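Haridero Two-Arm Teaching Kit: long-term review

Reviewed by Catríona Egan
05/01/2023

The Haridero kit is a leader-follower teleoperation package for recording manipulation tasks on two-arm robots. The operator moves a pair of small passive arms, the robot's arms copy the joint angles, and the software stores the motion together with the camera streams. We bought ours to replace an older joystick setup from Ilteck and have used it on bags, pouches, small plastic goods and general tabletop handling. Zippers took up most of our time, and most of this review concerns them. 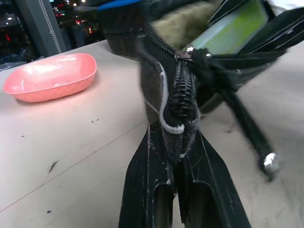
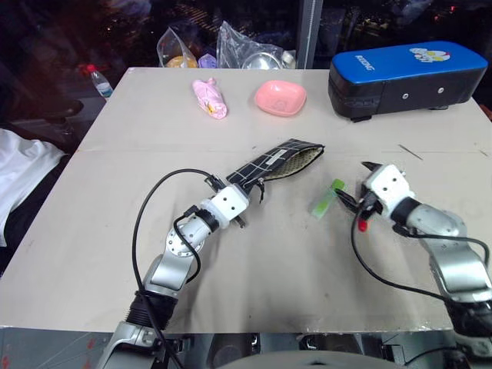

Zippered pouch work on the test table: wrist view first, head view second.

What is in the kit

The package includes two leader arms with table clamps, a foot pedal with two switches, a USB hub, a power supply and the recording software. Wrist cameras are sold separately. The leader arms match the joint layout of the follower, so there is no inverse kinematics step between the operator's hand and the robot. Users of arms with a different layout will need the adapter package from Conneely, which I have not tested.

Setup

Assembly of the leader arms took one afternoon. The clamps accept a table edge up to 30 mm thick. Ours was within that limit but had a rounded lip, and one clamp crept under load until we put a strip of rubber behind it.

Joint calibration is manual. Each leader arm is placed in a reference pose against a printed jig and the offsets are saved from the command line. The manual gives the joint numbers in the wrong order on the second calibration page. Support confirmed the error and sent a corrected sheet the next morning.

Cable routing on the follower side deserves more attention than the manual gives it. The gripper cables need a generous loop at the wrist to allow full rotation, and the loop must not hang where it can sweep across the work. We retied ours several times before settling on a length.

Control feel

Position tracking is good. At moderate speed the follower trails the leader by a small, constant delay that operators stop noticing after the first session. Fast wrist rotation produces a visible overshoot, which can be reduced with the damping setting at the cost of a heavier feel.

There is no force feedback. For picking up a dish or placing a box, this hardly matters. For a zipper it matters a good deal. One gripper has to hold the end of the pouch in tension while the other takes the slider or pull and moves it along the track. With bare hands, a person feels the slider bind and changes the angle of pull. Through the leader arms, the only cue is visual: the fabric bunches, or the pouch rotates in the holding gripper.

Eoin Lenihan, who did the largest share of our recordings, settled on a fixed order. Grip the end of the pouch past the last teeth. Raise it slightly off the table. Bring in the second arm only after the first has stopped moving. His episodes are slower than mine and a larger proportion of them are usable.

Grip control

The trigger on each leader arm maps to finger opening. The default curve is linear, and it is too coarse near closure for thin fabric. The config file allows a custom curve with 4 points. We used one that gives half of the trigger travel to the last part of the stroke, and slips became much less frequent. This should be the factory setting.

Black fabric against black fingers is hard to judge from the head camera alone. I would treat the wrist cameras as required for this class of work, and the price comparison with competing kits should be made on that basis.

Recording software

An episode starts and stops with the pedal. The second switch discards the current episode, with no confirmation prompt and no way to recover the data. We lost several good recordings before moving the pedal out of reach of a casual foot.

Playback is well done. Joint traces and camera views run on one timeline and can be trimmed at either end. Labels are typed as free text and there is no spelling check or list of earlier labels, so "unzip pouch" and "open pouch" became separate tasks in our records. Export is reliable. We have run more than 150 episodes through it without a corrupted file.

Durability

One trigger spring failed in October. Haridero sent the part free of charge, and replacing it required a 2 mm hex key and some patience. The leader arm joints have developed no measurable play. The pedal housing is thin and has cracked at one corner.

Compared with the Brurkham controller

The Brurkham unit is a handheld controller tracked in free space. It is lighter, needs no clamps and is quicker to learn. It also lets the operator command poses that the arm cannot reach, at which point the arm stops and the episode is normally wasted. For single-arm pick and place I would choose the Brurkham. For tasks where one arm holds and the other pulls, I prefer the Haridero.

Verdict

Good tracking, solid playback, reliable export. The default grip curve, the discard switch and the calibration page all need correction. Recommended for two-arm work, with the wrist cameras added to the order.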